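Table Clearing with a Shared Workshop Arm: Project Report

Submitted 26/06/2025
Module: Independent Build Project
Build location: Jarnthorpe shared workshop, bench 2

1. What the project set out to do

The aim was to build a mount and a control setup for a small robot arm so that it could pick household items off a table and put them in a tray. The arm belongs to the workshop and is used by several members, so nothing permanent could be done to it. Everything I added had to come off again at the end of a session.

I started in December with the mount. The simulation came later, after I had used up most of my bench hours and needed a way to keep working from home.

2. The mount

The first mount was a plywood plate clamped to the bench with the arm standing upright on it. It flexed when the arm reached out sideways, and the gripper ended up low by 13 mm at full stretch. I measured this with a steel rule taped to a block, so the number is good to a millimeter at best.

The second mount hangs the arm from an overhead beam. The beam is a length of aluminum extrusion from Radonjić, the surplus shop behind the workshop, bolted between two uprights. Hanging the arm takes up no table space and lets it come down on objects from above. The drawback is that the elbow swings out wide when the gripper has to work near the edge of the table. On the real bench this meant moving the lamp and a shelf bracket.

Parts for the second mount came to 200 dollars, including the bolts I bought twice in the wrong length.

3. Software

The control code is in Python. The simulated version and the bench version share the same motion planner and differ only in the part that sends joint angles out. I called the planner Plokham, after the street I live on, and the name stuck in all the file headers.

Plokham takes a target point and an approach direction. It tries a straight path first and, if a joint limit or a collision gets in the way, it tries again with the elbow on the other side. If both fail it stops and logs the pose. There is no clever recovery.

4. Simulation setup

I wanted a room with furniture in it, because a bare gray floor had hidden problems in my early tests. The room is a dining room with a light wooden table and dark red chairs. The objects for this layout were a squat yellow vase, a folded newspaper and a rough brown lump I had been using as the awkward shape. A twisted stick near the right side of the table served as an obstacle for the planner.

The arm is placed above the table in the same hanging position as on the bench. I set the joint limits from the label sheet in the workshop folder. Friction values were guessed and then adjusted until a dropped block slid the same distance as a real one. 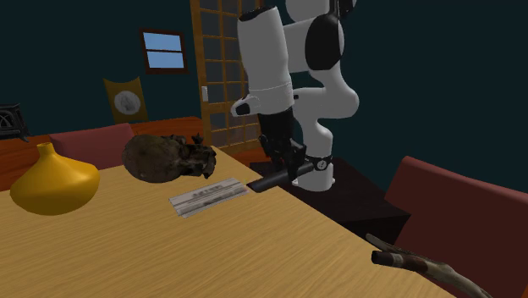 At the interim review, Nestley asked why the planner was allowed to approach a newspaper from the side at all, and said a flat object should always be taken from above or pushed to the edge first. The remark was fair. The planner had no idea of "flat" at that point. It only knew the center of each object and a rough box around it.

I added a check on the height of the box. Anything low is now marked as flat and gets a vertical approach. Pushing to the edge would probably work better, but I did not have time to write it.

5. Bench results

Rounded objects were the easiest on the bench. A tennis ball and a small plastic jar were picked up on most attempts. Folded paper was poor. The fingers closed on the top fold and the rest opened out and dragged – a behavior my simulation does not show, since the newspaper there is one solid piece.

The elbow collided with an upright in 2 runs. In both cases the upright was missing from the collision model on the bench computer. I had added it at home and not copied the file over.

6. Problems and open points

The camera bracket works loose. Thread lock would fix it, but it has to come off after each session, so I retighten it by hand.

Calibration takes too long. I touch the gripper to four marks on the table and type in the readings. A printed marker and a short script would do the same job.

The emergency stop cuts power to the joints, and with a hanging arm that means it drops. I added a padded rest below it for the bench tests. A spring balance on the upper link would be a better answer and should be fitted before anyone else uses the mount.

The drawings and cut list are in the bench 2 folder, along with the spare bolts.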